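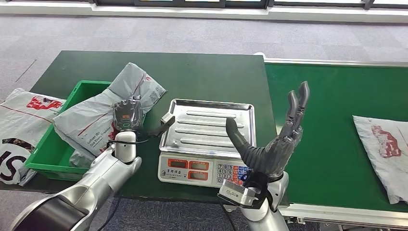

称重工位，左手提袋在绿筐上方，秤盘空，右手张开候在秤边。

首页 实验笔记 Valtero 规程草案 设备 归档 搜索 登录

2019年3月25日，周一，Valtero 称重工位

今天主要的活是把工位规程从第四版往第五版改。上周 Annan 那边把意见发回来了，密密麻麻一大张，我看了一个上午，越看越觉得他们有道理（除了关于字体的那条，字体我不改）。先把想法记在这儿，晚点再誊进正式文档，省得又像上次一样写在便利贴上然后粘到杯子底下找不着。

先说秤盘清空这条。老版本写的是“放袋前确认秤盘无异物”，Annan 问得很直接：谁确认？怎么确认？确认完记在哪儿？我当场答不上来哈哈。程序里是有一步判断的，但规程里从来没写出来，换个人来读，会以为是操作员瞄一眼就行。新写法暂定：

每次放袋前，系统读一次空盘值，超出零点允差即停，由操作员清盘、归零，并在记录里写一行。不许连续归零两次以上，第二次还不对就停机检查。

“两次以上”这个说法我还在纠结，到底含不含两次？中文写规程最怕这个。改成“最多归零两次”好了，干净。

然后是手在秤边上的位置。这条我自己吵了半天。软塑料袋搭在盘上的时候，边角经常耷拉到盘沿外面，手指稍微靠近一点就会托住一角，读数就轻了。更隐蔽的是拇指，四根手指都规规矩矩竖着，拇指还横在盘沿上头。之前我们只检查“手是否松开”，松开了就算合格，可松开和离开是两码事嘛！第五版里我准备分开写：松开是一步，撤离是另一步，撤离要到哪条线，得在桌上量出来标好。腕上那些外挂的东西也要算进去，带子、线、传感器盒子，凡是比手掌伸得远的，都按手的一部分算。我倾向于干脆规定：读数期间，手臂和所有附件都不得进入秤盘正上方。至于盘沿外留多少，明天拿尺子再说，现在别拍脑袋。

翻了一下记录，到上周五为止一共2,892次放袋，其中1,604次是软袋，剩下的是盒子。软袋的复称不合格几乎都集中在两种情况：袋角搭到外面去了，或者夹着袋子的手没撤干净。盒子基本没这个毛病，所以以前拿盒子调出来的规程，套到软袋上就水土不服。Trernalska 工位的同事上个月就提过这事，我那时候没太当回事，惭愧，回头请奶茶。

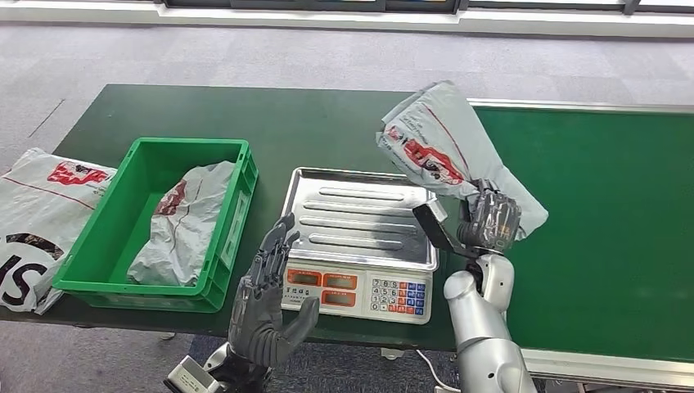

再说转移这一段，也就是袋子在手里、还没落到任何东西上面的时候。我一直觉得这是整套动作里规则写得最松的一段。老版本就一句“平稳转移”，什么叫平稳？我觉得平稳，隔壁组觉得像甩毛巾。现在拆成几条能检查的：

一，袋子在空中时，另一只手不许动，停在自己那一侧，掌心张开，指头上不带东西。

二，搬运路线绕开秤盘，去传送带就走传送带那边，不从秤上方横穿。万一掉了，掉在桌上或带面上都好处理，砸在秤上就得重新校。

三，皮带上落点附近有袋子的时候不放第二只，叠在一起后面扫码的人会骂人的（上次真骂了）。

四，袋子放下之前皮带保持停止。这条 Annan 画了两道线，说必须写成“停止并锁定”。我同意，光停不锁等于没停，有人手一碰按钮就走了。锁定的具体做法要跟电气那边对一下，不能由我在笔记里瞎编一个。

抓取的力也顺便提一句。塑料袋上有标签和二维码，捏得太死会皱，皱了扫不出来，扫不出来又得人工补录，一圈下来比慢慢抓还费时间。我想加一句“抓取时避开标签区域”，可是袋子在筐里揉成一团的时候，标签朝哪边全看运气，写成硬性要求肯定天天违规。规程里放一条天天违规的东西最伤士气，大家慢慢就连别的条款也不看了。折中：写成“宜避开”，另外记一下每班因为标签皱掉而补录的次数，攒到四月再看要不要升级成“应”。

“应”和“宜”我这次统一过一遍，全文“必须”“需要”“要”“最好”全给我换掉，只留“应”“宜”“可”三个词。换完发现有6处原本写“要”的，我自己都说不清当时是硬要求还是随口一说。先标黄了，开会的时候一条一条过。

筐。筐的事总被忘掉。筐口要朝上、底要落稳，这个没争议；争议在于袋子能不能搭在筐沿上。我的意见是取袋的瞬间可以，停着不行。袋子半截在里面半截在外面的时候，视觉给出来的抓点老往边上跑。桌边也一样，待处理的袋子别让它悬出桌沿，推回来再开始。这条归到开工检查里，操作员做，签字。开工检查现在变成：

- 急停按一次，复位一次
- 皮带停止，锁定
- 筐摆正，袋子都在桌沿以内
- 秤开机预热，归零，砝码过一遍
- 线缆理顺，不垂在手臂活动范围里
- 地面无杂物，人员退到线外

线缆那条我想多啰嗦一句。沿着手臂外侧走的线要留余量，但余量别留成一个大圈，大圈会勾东西。秤的电源线从桌下走，走到哪儿固定、用什么固定，要拍照存档，换班的时候照着照片恢复就行。Grenirwood 那套规程里有一页专门讲这个，写得挺好，我打算直接借格式过来（借之前先问一声，别又被说抄作业）。

人员进出的规则没大改。还是老样子，手臂使能的时候任何人不进线，想捡袋子就先停。我唯一加的是“停”的定义：按急停或者下使能，二选一，按程序里的暂停键不算。暂停键随时可能被谁点一下继续，我不信任它。

下午试读了一遍草稿，掐着表读的，4页纸，读下来口干舌燥。太长了。操作员站在机器旁边不可能翻这么多，得抽一张单页出来贴墙上，正文留着培训用。单页上放什么还没想好，开工检查肯定要，停机条件肯定要，别的再说。

待办：
量撤离线，先用胶带标，稳定了再画漆。
找电气问皮带锁定。
标黄的条款带去例会。
砝码送检的日期查一下，标签上那个字我认不出来。
奶茶，别忘了。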